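Feb 21, 2018

Quick one, tea going cold, bus in half an hour and I still havent found my other glove.

Day off so I did the sewing bits at last. They have been living in a biscuit tin since we moved from Wastton and every time I want a button I end up tipping the whole lot out on the bed. Needles and all. Found one with my knee on Sunday, enough was enough.

So, the yellow drawers. Got them at the Drellell sale, 2 quid, bargain, label still stuck underneath which took ages to scrub off. Wanted the blue but blue had gone. Quite like the yellow now. Cheerful. Sort of thing you'd have had in a primary school. Clear fronts so no labels needed, in theory. Last time I did labels they all peeled off by June and I never knew what was what anyway.

Didn't put anything in straight away. Sat and looked at it for a good while, which is half the fun.
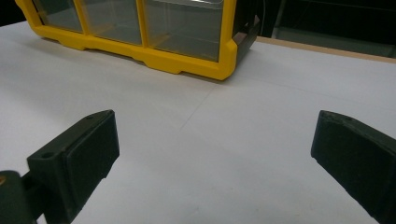 What goes where

Had a think and wrote it on the back of the gas bill:

Left one, it's the narrow one, so needles and pins. In their cases!! Not loose. Learnt that.

Middle one, buttons. Shirt buttons anyway. The big coat ones can go in a jar, they take up too much room and I only ever need them one at a time.

Right hand one is the roomiest of the three so that gets the thread. Was going to sort by colour, then thought about how long that would last. Darks to the back, lights to the front, done.

Bobbins, no idea. They roll about. Maybe with the thread. Maybe in an egg box, saw that in a magazine once and thought it looked daft but it would probably work.

Tape measure, the good scissors and the chalk are staying in the Delaunay bag on the door hook becuase that's where my hand goes for them. No point moving a thing you can already find.

Zips are a problem for another day. 23 zips. Counted them twice, sat on the floor like a fool. Why have I got 23 zips, I have put in perhaps three in my life and one of those was upside down. Mum's I suppose, half of them still in the packet. Can't chuck them. Put them back in the tin for now, lid on, pushed it under the bed.

Other thing, where does the unit live? Windowsill too narrow, tried that. Shelf over the machine would be perfect except the shelf is full of patterns, and the patterns want sorting as well, and that's how a small job eats a whole day. For now it's stopping on the white table. Nice and bright there and you can see what you've got. Also keeps me from piling post on it.

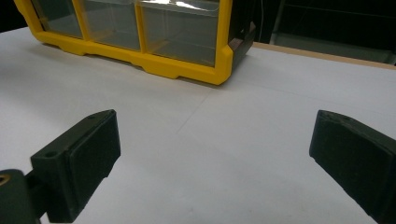
The yellow drawers on the white table, for now.

Later, on the bus. Found the glove, was in my sleeve.

Need from Grurno if they're open still: white thread (always white thread), elastic the 6 mm sort, something to line the drawers, felt maybe. Measure first!! Went without measuring for the curtains and look how that ended.

Also want to take up the grey trousers before the weekend. Said that last week. Hem is pinned, it's been pinned so long I wore them like that to work and got scratched all down one ankle. Tomorrow night then, after tea, with the radio on.

Stop's coming up. More later if I rememeber.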